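Subject: Re: [siriwardena-transit] Bus 14 to the ferry dock
From: Tane Wihongi
Date: Friday, March 8, 2024

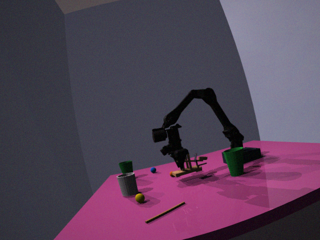

Menaka Bepari wrote:
> Has anyone seen the new schedule for the 14? The city page says
> it "will better align with the ferry." The last one leaves Bellix
> Street at 6:02 and the boat goes at 6:00. Am I reading it wrong?

You're reading it fine, Menaka. I called the transit desk and was told that two minutes is "within the alignment window." I asked which side of the boat the window was on and got put on hold for a while.

Shanthi Rathnayake at the city did call me back, to be fair to her. She says the times were set using the summer ferry schedule, when the last boat is later, and nothing can be changed until June. So the bus will be right in summer. Until then I suppose we can all stand on the dock and wave.

The petition has 161 names on it, 78 of them from the Irkora side, who I thought had given up on buses altogether. Heikki Turunen wants it handed in before the council meeting. Sajib, do you still have the paper copies from the library? Two of the pages had coffee on them and I'd like to retype those.

If anyone is driving to the 6:00 boat next week, post here. I can take two, three if nobody brings a bike.

Tane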